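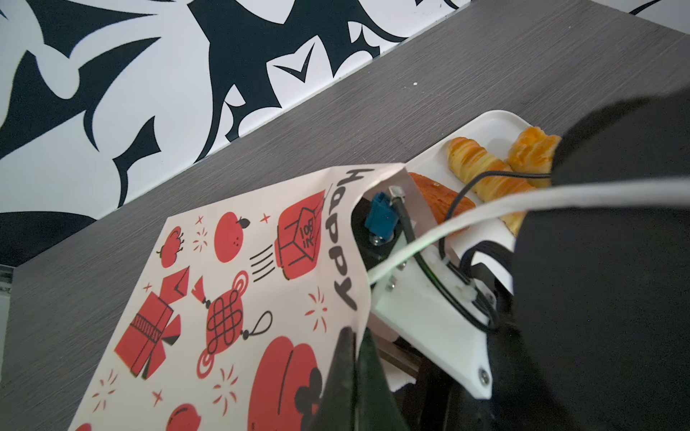

2019年12月28日

年内の作業は今日でおしまい。朝から冷えて、Mernmontの駅から歩いてくるあいだに指がすっかりかじかんでしまい、部屋に着いてしばらくは缶コーヒーを握ったまま動けなかった。窓の向こうの山は真っ白で、ああもう年末なんだなあ、としみじみしていたのだけれど、のんびりできたのはそこまで。

パンを紙袋に入れる動作を、8月からずっと練習させている。皿の上のパンをつかんで、袋の口まで運んで、そっと放す。人間なら寝ぼけていてもできることが、うちの腕にはなかなか難しい。それでも先週あたりからずいぶん上手になって、今日は20回続けて通してから気持ちよく帰るつもりでいた。袋もおめでたい柄のものにして、紙に大きく「Happy」と書いてあるのがなんだか励ましてくれているようで、ちょっと浮かれていたと思う。

18回目でやってしまった。指が袋の内側に引っかかったまま、腕が上へ逃げようとしたのだ。紙がめくれて手首のほうまでかぶさってきて、ケーブルのあたりに袋の縁が寄っていくのが見えて、背中がひやっとした。力の上限を超えたら止まるはずなのに、止まらない。紙は軽いから、腕にしてみれば何にも触っていないのと同じなのだろう。慌てて非常停止を押した。押してから自分の手を見たら、もう片方の手が袋のすぐそばまで伸びていて、そちらのほうがよほど怖かった。動いている腕に手を出してはいけないと、夏にあれだけ人に言っておいて、このざまである。

電源を落として、手首の配線をひととおり調べた。白い太いケーブルも、青いコネクタも、黒いほうの細い線も、傷は見つからなかった。ほっとして椅子に座りこんだら、急におなかがすいた。

記録を読み返すと、どうも袋の口の高さを間違えて覚えさせていたらしい。前に使っていた袋は今日のより2センチ低くて、その数字がFetettiの設定に残ったままだった。袋を替えたのはわたしだから、叱る相手もいない。年明けは高さを毎回測りなおすことと、指が抜けたのを確かめてから腕を上げること。それと、柵の内側に手を入れたら止まる仕組みを、面倒がらずにちゃんとつけること。Faulknerに頼んであるセンサーは、まだ届いたという連絡がない。休み明けに電話してみよう。

事故の報告書は、手を出しかけたことも含めて全部書いた。書くかどうか少し迷って、お茶を一杯飲んで、やっぱり書いた。なんだか書いたら気持ちが軽くなって、机を拭く手まで丁寧になった。

帰りのバスはNendanceの手前で雪になり、いつもよりずっとゆっくり走った。パンは3つとも家に持ってきて、今、一番長いのをトースターに入れたところ。バターの匂いがしてきたので、今日はここまで。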